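Wollico Community Kitchen: Recipe Archive and Cooking Classes
Progress report to the Gavness Fund, period ending February

The grant supports the collection of family recipes from households in Rothe and Reltness, and a course of evening classes based on them. Work in this period was carried out within the approved budget.
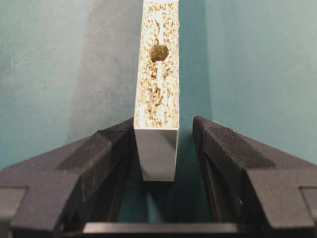
Keyvan Shirazi

Collection. The archive now holds 3481 recipe cards, most of them handwritten. Soups, flatbreads and stuffed vegetables account for the largest share. Cards that give no quantities are being tested in the kitchen before they are typed up, and this has taken longer than the original plan allowed.

Classes. Six classes were held, three in each town. The dumpling and lentil evenings were full, and a waiting list has been opened for both. Attendance at the preserving class in Reltness was lower than expected. It will be moved to a 6 p.m. start.

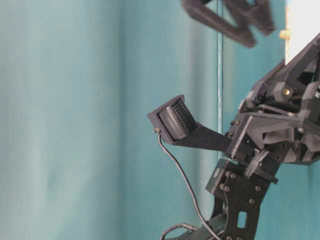 Participants have also asked for printed recipes to take home. A short booklet is in preparation, and we propose a first printing of 1000 copies, to be paid for from the unspent travel line. The Fund's written approval is requested for this transfer.

Next period. Testing of the bread recipes will continue, and the index will be revised so that cards can be searched by main ingredient.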